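Section 2: Finding a Home for Your Undemau Dehumidifier

Before you plug anything in, take a slow walk through the room and think about where damp air likes to gather. Corners behind furniture are the usual spots, and so is the wall beside a door that stays shut most of the day.

1. Set the Undemau on a level floor, with the Pomer grille facing the middle of the room.

2. Leave 11 inches of clear space on every side, and check that a door won't swing into it.
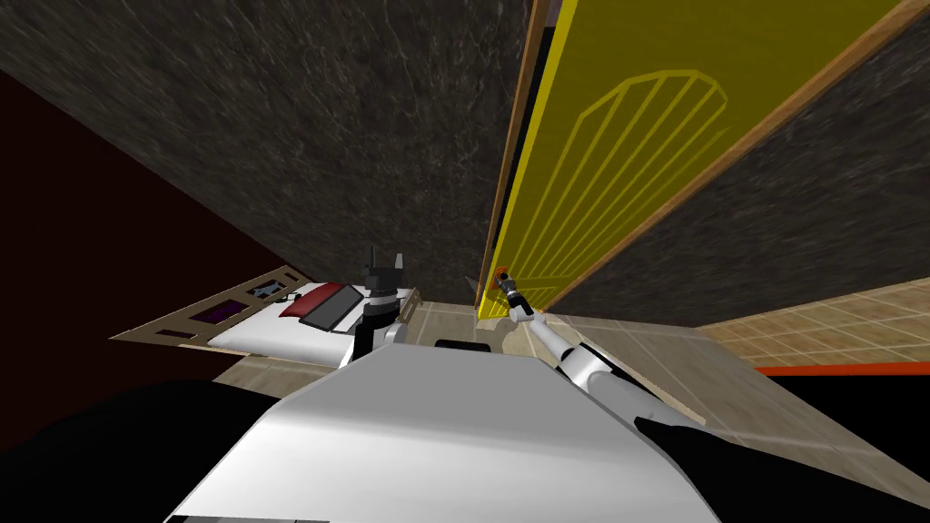
3. Slide the tank in until you feel it click. It holds up to 2 pints, so do plan on emptying it often in the first week!

Note: Closing the doors and windows makes a world of difference. A door that won't latch lets damp air right back in, so give the knob a gentle tug and see that it stays put.

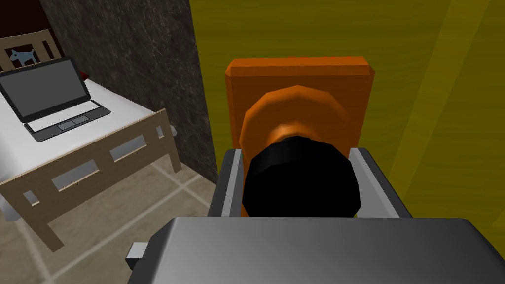 If you feel a draft along the bottom all the same, a rolled towel will do nicely until you can fit a proper seal.

4. Plug the cord straight into the wall and press Start. Code 622 on the display means the tank isn't seated, so go back to step 3.

Caution: Never tip the unit while the tank is full.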